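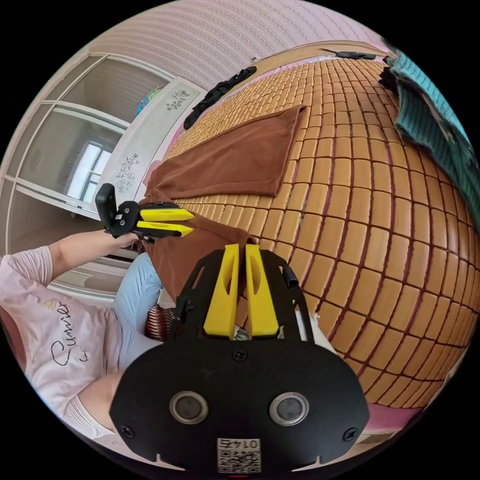

物品管理ラベルの設計で後回しにされやすい項目に、文字の向きがある。二次元コードの読み取りについては版下の段階で検証する事業者が多いが、併記する管理番号を人がどの方向から読むかについて、仕様書に記載がある例は少ない。写真の白い小さなラベルにはQRコードと「0147」の数字が印刷されており、この位置から見ると数字は上下逆になる。コードは三つの隅に位置検出用の図形を持つため、読み取り機に対して何度回転していても復号できる。数字にはその仕組みがない。「0147」であれば逆さでも推測がつくが、「6」「9」「8」「0」「1」の組み合わせでは、逆さに読んでも別の番号として成立してしまうものが出る。たとえば「0698」を180度回すと「8690」と読める。管理台帳に両方の番号が存在する場合、誤読は誤読として検出されない。

## 目視で読む文字の役割

機械読み取りを前提とする管理体系でも、ラベルから数字を省くことは勧められない。端末の電池切れ、通信の不通、コード面の擦過傷など、コードが使えない場面は日常的に発生する。電話で番号を伝える、紙の点検表に書き写す、棚の前で二人が読み合わせるといった作業も残る。このとき頼りになるのは、ラベルの面積の一割にも満たない数字の列である。

物流資材を扱うSerkalano社は、Bramauの保管倉庫で使う通い箱、計測器、手工具のラベルを段階的に更新した。更新前の様式はコードを中央に大きく置き、番号をその下端に詰めて印字したものだった。コードの読み取り率に問題はなく、不具合票の大半は番号の書き写しに関するものであった。照合不能として処理された記録を同社が見直したところ、文字の天地を取り違えたものが3%近くを占めていた。割合としては小さいが、該当する物品は二つの番号の間を往復することになり、棚卸しの最後まで残る。

同社が最初に検討したのは書体の変更である。数字の「6」と「9」は、多くの書体で互いに点対称に近い形を持つ。終端を直線で処理した書体や、「1」に旗と台座を付けた書体を選べば、逆さに置いたときの不自然さが増し、読み手が気づきやすくなる。ただし、気づくかどうかは読み手の注意に依存する。小さな文字では線の処理が潰れ、書体の差も失われる。

## 天地を示す方法

文字の上下を示す手段はいくつかある。古くから使われているのは、数字の下に横線を引く方法である。球技の用具や、番号札の「6」「9」の下線がこれにあたる。印刷の費用は変わらず、読み手への説明もほぼ要らない。欠点は、下線が枠線や汚れと区別しにくいことで、細い罫線で囲んだラベルでは特に効果が落ちる。下線を引くなら枠は付けないほうがよい。

次に、番号の前に英字を置く方法がある。逆さにしても成立しない文字、たとえば「F」「R」「K」を頭に付けると、天地の判断は一目でつく。一方で「H」「I」「N」「O」「S」「X」「Z」は180度回しても同じ形になり、目印としての働きはない。部署や分類を示す英字を流用する場合には、この点を確認しておく必要がある。Serkalano社の旧様式では計測器に「S」を割り当てていたため、英字があるにもかかわらず天地の手がかりにならなかった。

三つめは、検査数字を加える方法である。番号の各桁に重みを掛けて合計し、その剰余を末尾に付ける。書き写した番号を端末に入力した時点で計算が合わなければ、受け付けを拒否できる。天地の取り違えに限らず、一桁の誤りや隣り合う桁の入れ替えにも効く。ただし、紙の点検表に書き込む段階では何も起こらず、誤りは入力の時点まで持ち越される。現物から離れた事務所で拒否されても、読み直しには戻れない。検査数字の有効性は、入力が現物の前で行われるかどうかに左右される。

四つめとして、番号の発行規則そのものを変える案もある。回転させても数字として成立する番号を欠番とする方法で、ラベルの見た目は一切変わらない。発行できる番号の総数は減るが、桁数に余裕がある体系では支障になりにくい。既存の番号を残したまま新規分だけに適用できるため、導入の負担は小さい。もっとも、欠番の理由が台帳のどこにも書かれていないと、後任の担当者が空き番号とみなして埋めることがある。規則は台帳の備考欄に残しておくべきである。

## 寸法と余白

コードと数字を同じラベルに収める場合、面積の配分が問題になる。QRコードの周囲には、セル四つ分の余白が求められる。数字をこの余白に食い込ませると、目視の読みやすさと引き換えに復号の余裕が減る。小型のラベルで両立させるには、コードに格納する情報を減らすのが早い。長いURLを入れるとセルの数が増え、同じ面積では一つのセルが細かくなる。管理番号だけを入れて参照先は端末側で補えば、型番の小さいコードで足り、空いた面積を文字に回せる。

新様式のラベルは長辺を28mmとし、コードを左、番号を右に置いた。縦に積む旧様式に比べて文字を高くでき、横長の形そのものが貼り付け方向の目安になる。正方形のラベルでは、貼る人によって向きがばらつく。横長でも上下逆に貼る可能性は残るが、90度ずれることはほとんどなくなる。

誤り訂正の水準は、汚損の見込みに応じて選ぶ。水準を上げれば欠けや汚れに強くなるが、その分だけセルの数が増える。小さなラベルで最も高い水準を選んだ結果、セルが細かくなりすぎ、印字のにじみで読めなくなった例は珍しくない。汚れの少ない室内の物品であれば中程度の水準で足りる。同じ余裕は、印字の濃度と下地の白さからも得られる。

## 材料と接着剤

屋内用の標準的なラベルには、合成紙またはポリエステルのフィルムが使われる。紙は安価だが、縁から水分を吸って毛羽立ち、擦れた部分から数字が欠ける。書き写しに関わる欠損は、コードの欠損より早く実害を生む。コードには訂正の仕組みがあり、数字には一画の余裕もない。「8」の左側が欠ければ「3」と読める。

Serkalano社が採用した下地材はSaralentという品名で流通する白色フィルムで、アクリル系の粘着剤を塗布した、常用上限80℃のものである。計測器の一部は乾燥庫の内部で使われるため、この温度が選定の条件になった。印字は樹脂リボンによる熱転写とし、上から透明の保護フィルムは掛けていない。保護フィルムは擦過に対して有効だが、照明の反射で端末の読み取り角度が狭まり、縁の段差にほこりがたまる。アルコールで頻繁に拭く物品に限って併用するのが妥当である。

貼り付ける面の状態も寿命を左右する。離型剤の残る樹脂面、粉体塗装の粗い面、曲率の小さい円筒面は、いずれも剥離が早い。曲面では、ラベルの長辺を円筒の軸方向に合わせる。周方向に巻くとフィルムの復元力が端部に集中し、角から浮く。角を丸く落とした打ち抜き形状にすると、浮き始めるまでの時間は延びる。貼付前の脱脂と、貼付後の加圧は手順書に記載しておく。粘着剤の接着力が安定するまでには時間を要し、貼った直後に引っ張って確かめる行為は強度を損なう。

## 貼る位置の決め方

位置の指定は「見やすい場所」といった表現で済まされがちだが、これでは個体ごとに位置が変わる。基準となる面と、基準となる姿勢を定めるのが先である。姿勢とは、その物品が保管棚で取る向きを指す。使用中の向きを基準にする考え方もある。手に取って使う道具は使用中の姿勢が定まらず、棚での姿勢のほうが再現しやすい。据え置きの機器であれば両者は一致する。

棚卸しの際に物品を取り出すかどうかでも、適切な位置は変わる。Filaliにある同社の別棟では、工具を引き出しに寝かせて保管している。ここでは上から見下ろす面にラベルを貼り、番号の下側を引き出しの手前に向けると定めた。Bramauの棚は吊り下げ式で、同じ工具でも向きが異なる。二つの拠点を行き来する物品には、どちらの基準を適用しても片方で逆さになるものがあった。番号を上下両方向に印字したラベルも試作されたが、文字が小さくなり、異なる二つの番号が並んでいると受け取る作業者もいたため採用されていない。結局、移動の多い品目には頭文字「K」を付け、貼り付け方向の指定を外した。

向きの指定を外せるのは、目印が文字列の中に含まれているためである。下線や枠のように文字列の外にある目印は、書き写した時点で失われる。写真に撮って送る場合や、縁が切り詰められた複写でも同様のことが起こる。

## 更新の手順

既存ラベルの貼り替えでは、旧ラベルを残したまま新ラベルを並べて貼る期間を設けることがある。この運用は避けたほうがよい。端末がどちらのコードを拾うかは距離と角度で変わり、記録が二つの番号に分かれる。旧ラベルを剥がせない場合は、遮光性のある下地材を重ねてコード面を完全に覆う。半透明の下地では旧い印字が透け、新しいコードの明暗差が落ちる。

Serkalano社の更新は18か月をかけ、定期点検で現物が手元に戻る時期に合わせて進められた。一斉に貼り替える案は、点検周期の長い計測器が拠点の外に出ていることから見送られている。期間中は台帳に様式の版数を記録し、旧様式の番号が手書きで報告された場合に限り、回転させた番号との照合を行った。照合は台帳側の簡単な置換で済み、対応する番号が存在するときだけ現物確認の依頼が出る。

残る課題は銘板への直接刻印である。高温部や洗浄槽で使う物品にはフィルムが使えず、金属面に番号を打刻している。打刻の書体は工具の制約を受け、「6」と「9」に同じ刻印を回して用いる工具組も流通している。この種の物品について同社は頭文字の追加を予定しているが、打刻面の幅が足りない品目があり、桁数を減らすか銘板を作り直すかは決まっていない。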